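2021-01-26, back bench

Spent the morning on the light grey cloth, the off-white one's duller cousin. Dirnar wants every surface in the Skultik set logged by texture before anyone is allowed an opinion on colour. I had opinions by ten o'clock and kept them to myself.

Lint roller: 5 passes, then 2 more out of spite. The November batch shed less, or I was less fussy in November.

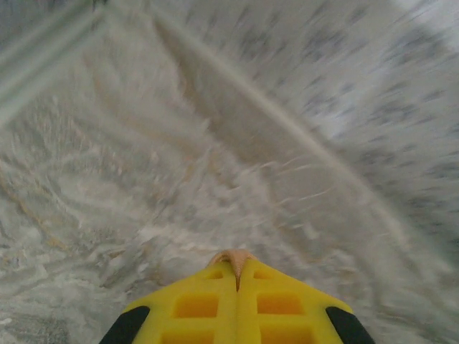
Smoothing by hand takes up to 20 minutes, and the creases come back over lunch. Rivas steamer still has no lid. Try the Erkitz weights along the long side tomorrow, 30 minutes, no peeking.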